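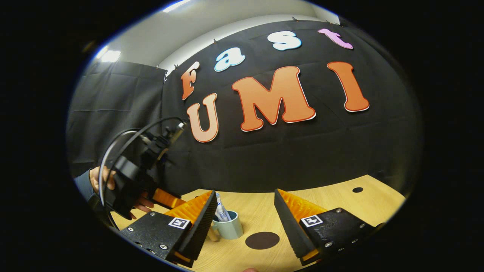
Rótulos y fondos: galería del taller

En esta página reunimos los rótulos de letras recortadas y los fondos que hemos montado en el local de Larar, en la calle Ortuño. Los textos son de Esperanza Manzano, que se ocupa del corte y del montaje. La galería se amplía cuando hay algo nuevo que enseñar. Las copias para descargar tienen 1536 píxeles de ancho; si alguien necesita una mayor para imprimir, puede pedirla en el mostrador o por correo.

Fast UMI
Rótulo en dos alturas sobre fondo negro. La palabra de arriba va en arco, con una F naranja, una «a» celeste, una «s» azul muy pálida y una «t» rosa. Las tres mayúsculas de abajo son más grandes, todas en naranja, con un filo rojo fino y el borde blanco.

El borde blanco
Lo usamos siempre que el fondo es oscuro. En las letras claras separa menos, pero así todo el rótulo parece de la misma familia. Se deja el mismo margen en las curvas y en los tramos rectos, y las esquinas interiores se repasan a mano.

Sujeción del fondo
Pinzas pequeñas y oscuras en el borde superior, cerca del techo. Se colocan primero las de los extremos y después la del centro. Si el fondo hace bolsa, se suelta la central y se vuelve a empezar.

Cortina gris
Queda a la izquierda del fondo y baja hasta la altura de la mesa. Para las fotos de catálogo la corremos del todo. Para el uso diario se deja como está, con sus pliegues.

Mesa de madera clara
La mesa que hay delante del fondo. Tiene dos marcas redondas oscuras, una grande y marrón y otra negra, más pequeña, hacia el fondo. Encima, una taza verde menta con un tubo blanco y azul claro dentro.

Plantillas de mayúsculas
Se guardan planas, en carpetas, ordenadas por altura. El juego grande llega hasta los 41 centímetros y es el que más se pide para paredes. La M de este juego se redibujó en julio: la anterior resultaba estrecha al lado de una U.

Plantillas de minúsculas
Más redondas que las mayúsculas y con el trazo algo más grueso. La «a» es la que más se rompe al recortarla por la parte del ojo. Conviene vaciar primero el hueco y dejar el contorno exterior para el final.

Prueba de arco
Antes de fijar una palabra curva marcamos el arco con un cordel y dos alfileres. Las letras se presentan en el suelo, se miran desde lejos y se corrige la inclinación de la primera y la última. Con palabras cortas el arco tiene que ser suave, o las letras de los lados parecen caerse.

Colores
El naranja, el rosa y los azules salen de la carta Bravisdale que tenemos en el taller. El naranja es el que mejor se lee de lejos sobre negro. El azul más pálido lo reservamos para letras sueltas dentro de una palabra de varios colores.

Rótulo para el centro Lisurwood
Una sola línea, todo en minúsculas, sobre fondo gris. Fue el encargo más largo del año pasado: roughly no es palabra nuestra, así que el plano en inglés lo tradujimos antes de cortar nada. Las medidas definitivas se tomaron en el pasillo, con el fondo ya colgado.

Recortes sobrantes
Los trozos grandes se aprovechan para acentos, puntos y signos. Los pequeños van a una caja que está junto a la puerta y que puede llevarse quien la quiera para manualidades.

Desmontaje
Las letras se retiran de abajo arriba y se guardan con una hoja fina entre una y otra. El fondo se enrolla con la cara buena hacia dentro. Un rótulo corto se recoge en unos 7 minutos entre dos personas.

Encargos
Para pedir presupuesto hacen falta el texto exacto, con sus mayúsculas y minúsculas, el color del fondo y el ancho disponible en la pared. Una foto del sitio ayuda mucho, aunque sea del móvil. El taller atiende por las mañanas y los materiales se recogen en el mismo local.

Textos de la galería: Esperanza Manzano. Las fotos pueden reproducirse citando el taller Larar.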